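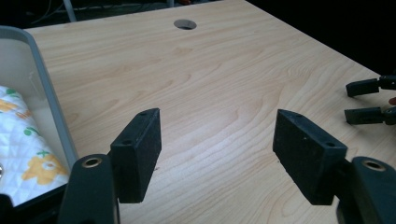
Vol. 18, No. 32

News > Business > Equipment

Memow sets budget for hand-held grippers
December | By Ruxandra Preda

Memow will buy 50 hand-held grippers for its Cimorska site, where staff use them at desks for cloth handling work. Yordanov will supply the tools, and spare finger pads are budgeted separately.

Operations manager Ikechukwu Akpan said pads wear at the edges before anything else needs replacing. The equipment plan runs to 2038. A decision on bins and tables is due in spring.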